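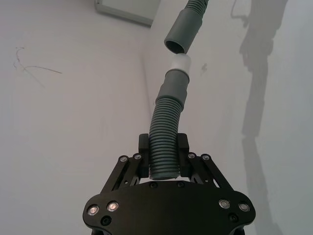 grurnard-beschaffung
README zur Bedarfs- und Budgetplanung, Zelle 2

Stand: Februar. Gepflegt von Mawar Jugah, gegengelesen von Arif Sutanto, der die Spalte "Optional" gern in "Träumerei" umbenannt hätte.

Worum es geht
Das Repository enthält die Stückliste, die Angebote und den Beschaffungsplan für den zweiarmigen Aufbau im Projekt Grurnard, Standort Joladthorpe. Code liegt woanders. Wer hier nach Treibern sucht, findet Lieferzeiten.

Inhalt
stueckliste.csv: 226 Positionen, davon 46 Verschleißteile
angebote/: PDFs von Jumico und Nair, Dateiname beginnt mit dem Lieferanten
plan.ods: Budget nach Quartal; Makros bitte deaktiviert lassen, sie rechnen noch mit dem alten Steuersatz
offen.txt: alles, wofür sich noch keine Kostenstelle begeistern konnte

Endeffektoren
Der größte Posten nach den Armen, und der einzige, bei dem im Antrag "Kleinmaterial" stand. Geplant wird mit zwei Bauformen: Parallelgreifer für Schläuche, Muffen und Kupplungsstücke, Fingerhände für alles, wobei man lieber einzelne Finger einsetzt. Halterungen und Kabel stehen als eigene Positionen in der Liste. Beim letzten Mal galten sie als "im Preis enthalten", was der Lieferant anders sah. 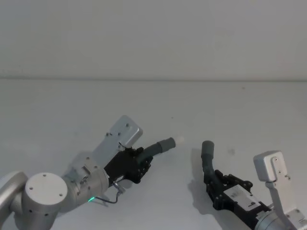 Foto: Projekt Grurnard / Joladthorpe

Fingerkappen werden einzeln bestellt, mit Lieferzeiten von bis zu 3 Monaten. Jumico verkauft sie im Beutel, Nair nur mit kompletter Hand. Über die Wirtschaftlichkeit der zweiten Variante haben wir kurz gesprochen.

Spalten in stueckliste.csv
pos: laufende Nummer, wird nie neu vergeben
bez: Bezeichnung laut Angebot, samt Tippfehlern
netto: Euro, Komma als Dezimaltrenner
status: offen, bestellt, geliefert, verschollen

Änderungen
Nur per Merge Request. Arif gibt dienstags frei. Positionen ohne Angebot wandern nach offen.txt, auch dringende.

Bekannte Probleme
Schlauchmuffen sind doppelt erfasst, einmal als Werkstück und einmal als Sanitärbedarf. Die Buchhaltung bevorzugt Sanitärbedarf.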